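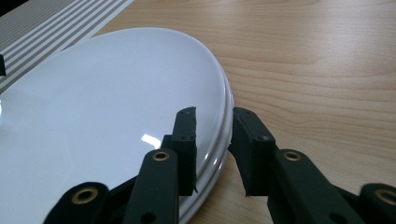
I put off replacing our toilet seat for almost a year, and if you own a house you probably have your own version of that story. The old one slid sideways every time you sat down (guests were too polite to mention it, except my friend Tegwen Gwynne, who mentioned it to everybody). So when I finally bought a new one I wanted to look it over properly before I got down on the bathroom floor. I laid it flat on the wooden table, lid closed. White, glossy, a good thick rim, and from the side you can see the lid and the seat stacked up like two layers of a cake. That side view is what I'd check in any store. If the gap between the two is even, the bumpers are probably doing their job.

Mine is a Padura and it cost me $35. Giuliana Betancur, who has run the bath counter at Maldonado Hardware for 18 years, talked me out of the $140 one with the heated rim. "You'll use it for one winter," she said, "and then you'll unplug it to charge your phone." She knows me pretty well! What she did tell me to spend on was hardware: stainless bolts and the fat rubber washers, tightened by hand and then a quarter turn more. And measure before you leave home - from the bolt holes to the front of the bowl, and straight across at the widest part. I didn't, of course, and drove back for the right size.

That got me going on white glazed things in general, and on to the other half of this month's spring refresh, the table. I'd been eating off chipped plates since October and had stopped seeing the chips.

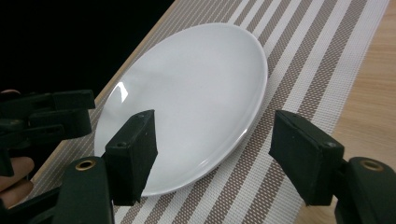
Page last changed: 24 Apr 2023

A plain white plate is a hard thing to get excited about in a store. Put one down on a striped woven mat, though, white and a kind of taupe brown, and suddenly it looks like you meant it. I tried mine on bare wood first and it was fine, a bit cafeteria. The mat fixed that.

I asked Damián Espinoza, who cooks at a little lunch place called Uvent and washes more plates than anyone I know, what he looks for. A slight rim, he said, so the sauce stays put, and a glaze with no pattern for the forks to scratch up. He also stacks two in the store and listens. If the top one rocks and clicks, it isn't flat, and it'll drive you crazy every time you cut a piece of chicken.

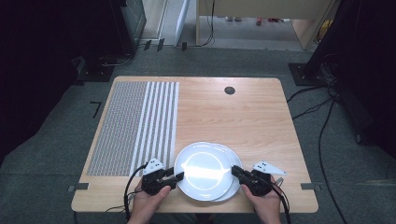

I tried the rocking test at Ornow, over in the housewares aisle, and got some looks, but I found a wobbler on my second go and put it back. Turn each plate over, too, and run a thumb around the foot. An unglazed ring that feels like sandpaper will leave gray marks on whatever you stack it on. (Baking soda and a damp cloth will take a lot of those off, if you're already stuck with them.)

As for the mats, shake them outside and wipe them flat. Mine got rolled up in a drawer once and curled at the corners for weeks, until I left them under the big atlas. The old plates are under the plants on the porch now, and the old toilet seat went out with the trash, after Tegwen had said goodbye to it.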